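Under the terms of the Dosstead agreement, the Hedegaard pair was to be inspected after every 500 grips. On 23/09/2024 the counter stood at 620, and Tassanee Siriwan was instructed to attend.

She checked the pivot pins, replaced the blue pads and entered both actions in the register. The regulations then required a trial upon soft fruit.

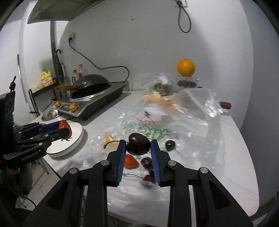
The trial: a cherry in one gripper, a strawberry in the other.

"Does the register allow for bruising?" she asked.

The office at Zesetti replied that it did not – bruising had been the subject of a separate form since January. She requested form 187 and waited beside the table.

© Jesto Quarterly | Contact the editors | Back to top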